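Losasano CPU Seating: Teleoperated Demonstrations
Data card and README, release 2

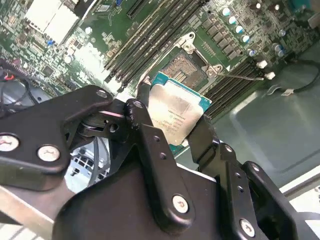 Photo: Faith Obura / Losasano project. Wrist camera view, processor over the open socket.

Summary

Losasano CPU Seating is a set of 500 teleoperated demonstrations of one task: placing a processor into an open socket on a server motherboard. An operator drives the arm by remote control while the wrist camera, joint states and gripper commands are logged. The set is meant for imitation learning on tight placement with contact.

Release 2 replaces the February release. Episode numbering has changed, so splits made against release 1 will not line up.

Task definition

An episode starts with the processor already in the gripper and the arm at a random pose above the board. The load plate is open and the retention lever is up before recording begins. The operator moves the processor over the socket, aligns the corner marker, lowers it and opens the fingers. The episode ends when the fingers are clear of the heat spreader.

Closing the load plate is outside the task and was done by hand between episodes. Picking the processor from its tray is covered by a separate set, Athumani, which uses the same file layout.

Collection

Demonstrations were recorded by 8 operators on a single workcell at Flikau. The leader device is a Tridine hand controller with position scaling. Operators could switch to fine scaling at any time, and the switch is logged in the field scale_mode. No force feedback was given to the operator.

The board stays in its chassis for all episodes. Chassis position was changed between sessions – not within them – and is stored in session.json. Processors used for recording are scrap parts and were never powered.

Operators were told to correct a bad approach by backing off and trying again. These retries are kept. Filter on retry_count if you only want direct placements.

File layout

episodes/ one folder per episode
episodes/NNN/wrist.mp4 wrist camera video
episodes/NNN/state.csv joint positions, gripper width, timestamps
episodes/NNN/action.csv commanded pose and gripper command
episodes/NNN/meta.json operator code, outcome, retry_count, notes
session.json chassis position and calibration per session
splits/ train and held-out lists

Outcome labels

seated: processor flat in the socket, corner marker matched
misaligned: released but not flat
aborted: stopped by the operator before release

Labels were assigned by Wycliffe Magesa and checked against the video by Zodwa Dlamini. Where they disagreed, the episode carries the flag label_disputed. There are 42 of these.

Known issues

The gripper fills a large part of the wrist view, and the fingers can hide contact between the processor and the socket. Do not expect to read final seating from video alone.

Glare on the heat spreader varies with tilt. Exposure was fixed per session.

Video can lag the state log by up to 2 frames. Use the timestamps, not the row index.

There is one socket type and one board layout. A policy trained on this set should be tested again before use on any other board.

Maintainers

Mutua Makori (recording, file format)
Agnes Forsyth (calibration, splits)

Last updated Apr 9, 2020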